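Gripper Operator and Comparison Tester (part-time, temporary)

Gramuvberg, Vidthorpe site
Posted Wed 2 September

We have too many grippers and too many opinions about them. We are looking for one person to spend the fall and early winter finding out which of the opinions are true.

Gramuvberg builds controllers for small robot arms. Our customers bolt whatever they like to the end of those arms and then call us when it drops things. Four of the most commonly bolted-on grippers now live in our test area in Vidthorpe, and the person we hire will run all of them through the same set of jobs, on the same arm, with the same wrist camera, until January.

What you'd be doing

Most of the day you will drive the arm by hand controller and ask it to pick up, hold, turn and put down ordinary objects. The full list has 27 tasks on it. Some are easy and dull. Some are hard and dull. The long thin ones (slats, dowels, sticks of any kind) are where the grippers start to differ, and also where our engineers start to raise their voices. A stick held near one end wants to swing, and two fingers that manage a coffee mug without complaint can let it pivot like a weather vane.

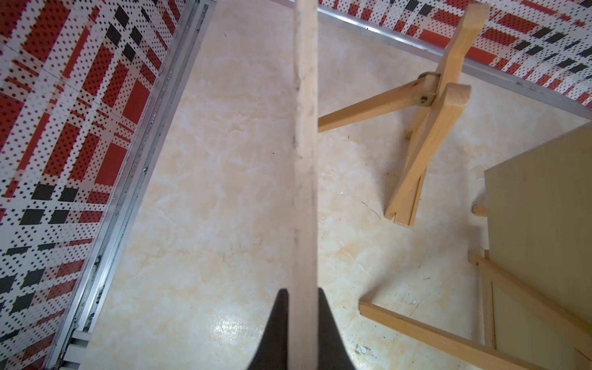 After every attempt you fill in a short form: which gripper, which task, which finger pads, how it went, and anything odd. We need 400 clean attempts per gripper before anyone is allowed to draw a chart. The last round stopped at 329 on the first gripper, when it emerged that half of the forms said "fine" and the other half said "fine-ish." We would like more adjectives this time, and we would like them spelled out.

You will also swap grippers, which means four screws, one cable and a calibration routine called Grimshaw. Grimshaw takes as long as it takes. It has a progress bar, which you should regard as decorative.

Later in the contract you'll repeat a portion of the tasks on Banditz, our experimental controller. It is faster than the standard one and considerably more sure of itself. Part of your job is to write down when that confidence was misplaced, in language that the people who wrote it can read without crying.

Who we're hoping for

No degree needed, and no robotics background either. If you have one, fine, but be ready to leave your favorite gripper at the door. People who have done well at this sort of work before include a piano tuner and someone who used to frost cakes for a supermarket.

You should have steady hands, decent eyesight (glasses count) and the ability to do the same thing for the fortieth time the way you did it the first. You should be willing to write "it slipped and I don't know why" when it slipped and you don't know why. Much of the work is done watching the wrist camera view on a monitor, so tell us if that kind of thing makes you queasy. We can arrange more breaks, though we can't do much about the camera.

Left-handed applicants are welcome. The hand controller can be switched over, whatever the sticker on it says.

Hours and conditions

Four days a week, mornings or afternoons, your choice, but please pick one and stick to it. Paid by the hour, including the hours when the arm is sulking. You'll get training in your first week, covering the emergency stop, the controls and the form. Closed shoes are required in the test area, and long sleeves have to be rolled or buttoned. There is free coffee. It has not been compared with anything.

How to apply

Send us a page or less about yourself through the contact form, with "Gripper tester" in the subject line. Skip the cover letter. Instead, choose an object in your kitchen that is annoying to pick up and tell us, in a paragraph, exactly how it is annoying. We read all of these, and there is currently a strong feeling in the office about wet spaghetti, so you may want to choose something else.

Shortlisted applicants will be invited in for a paid trial session on the arm. You'll try two grippers on the same few tasks and fill in the form for each attempt.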